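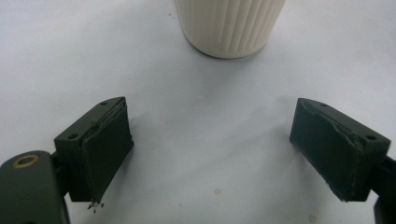 3.2 Surface texture and the wish to touch

Our second study asked how people talk about the feel of everyday drinking vessels, and whether the words they choose change once they have held one. We were delighted by how much they had to say! Speakers who shrugged at a smooth mug would happily spend several minutes on a textured one, reaching for comparisons with corduroy, seashells, pie crusts and old radiators. The cream cup in Figure 4 is a good case of what we call regular relief: raised vertical ridges with narrow grooves between them, repeated around the wall. Regular relief drew the richest vocabulary of any surface type in the study, and it did so both by eye and by hand.

Figure 4. Ribbed cup on a white surface (regular relief).

Interviews were held in Tikstead and Flulleck, two towns with rather different pottery traditions. Tikstead had working kilns within living memory, and many older speakers there still use trade words at home. "Reeded" came up again and again, as did "combed", which we had expected to find only in written sources. In Flulleck the same surfaces were mostly "ribbed" or "stripy", with a lovely local form, "rilly", that we have not seen recorded before. Altogether we collected 1088 separate descriptions from 93 speakers, of whom 82 came back for the follow-up session in March.

Each speaker described a vessel twice, first by looking and then by holding it with both hands. The first round leaned heavily on shape and colour. In the second round colour words nearly vanished, and verbs took over: surfaces would "catch", "drag", "roll" or "purr" under the thumb. Kyung-hwa Hwang, who coded the Flulleck recordings, noticed that speakers often fell silent for a moment before finding a touch word, and that they kept moving their fingers while they searched. We did not plan to measure these pauses, but they are so consistent that we now think they deserve a study of their own.

One result surprised us a good deal. We had assumed that people would sort ribbed vessels by the width of the ribs, as the Baek scale does. Most sorted them by sound instead – by the noise a fingernail makes when drawn across the grooves. Speakers who had never met offered very similar imitations, usually a rising "drrrip" for fine ribs and a slower "tock-tock" for broad ones. The Wurau word list has no heading for sound under surface terms, and we would warmly encourage its editors to add one.

There are limits to what we can claim. The Flulleck group was younger on the whole, and several of its members had taken evening classes in ceramics, so age, training and place are hard to pull apart. Section 3.3 returns to this question using the follow-up recordings, where the same speakers describe glass and enamel.

Home | Issues | Authors | Search | Contact
© The authors. Contact the editorial office. Back to top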